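Chapter 7
Mixing and Agitation in Process Vessels

Most liquid products pass through a stirred vessel at least once before they are packed. Paint, shampoo, syrup and crop spray all depend on it. The vessel may be little more than a drum with a motor on top, or it may hold 3000 gallons and run day and night. The questions are the same in both cases. What has to be mixed, how fast, and how much power will it take?

This chapter deals with liquids stirred by a turning impeller. Mixing of dry powders is left for later, and static mixers are covered only briefly.
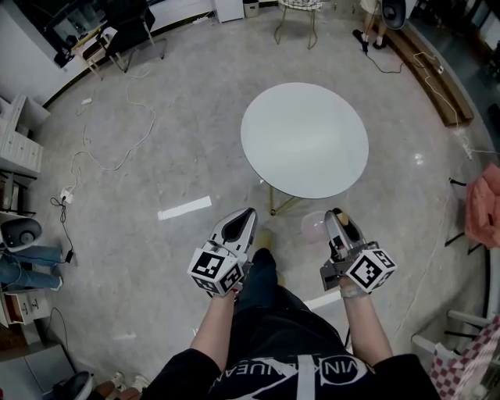 We begin with the flow pattern. A propeller pushes liquid down the shaft line toward the bottom of the vessel, where it spreads out and climbs the wall. A flat-blade turbine throws liquid sideways, and the stream splits into two loops, one above the blades and one below. In a smooth round vessel with a centered shaft, both types will also set the whole batch spinning. The surface drops at the middle and air may be drawn in. Baffles fixed to the wall break up this spin.

Power comes next. For a given impeller in fully turbulent flow, the power drawn rises with the cube of the speed, so doubling the speed calls for eight times the power. A plant that wants a shorter batch time should look at the impeller diameter and the baffles before it orders a bigger motor.
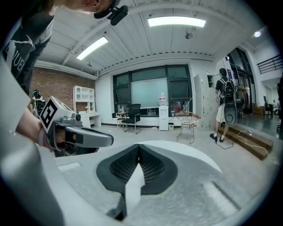
The main worked case in this chapter is a resin blending vessel at the Korncombe plant, run by Lorkton. It holds 1108 gallons and was first fitted with a single turbine turning at 395 rpm. Operators found a layer of unmixed resin on the bottom at the end of nearly every Friday batch, when the feed had been standing longest and was at its thickest. Alistair Baird, then the shift engineer, lowered the impeller and cut the speed. His notes are used in Section 7.4, and the problems at the end of the chapter refer back to them.

Before starting, you should be able to work out a Reynolds number and read a log-log chart. Chapter 3 covers both.

Key terms: axial flow, radial flow, baffle, vortex, tip speed, power number, blend time

7.1 Why Liquids Are Stirred

Stirring is done for several reasons, and one vessel may have to serve more than one of them. Two liquids that dissolve in each other may need to be blended until samples from the top and bottom agree. Solids may need to be kept off the floor of the vessel. Heat may need to be carried to or from a jacket.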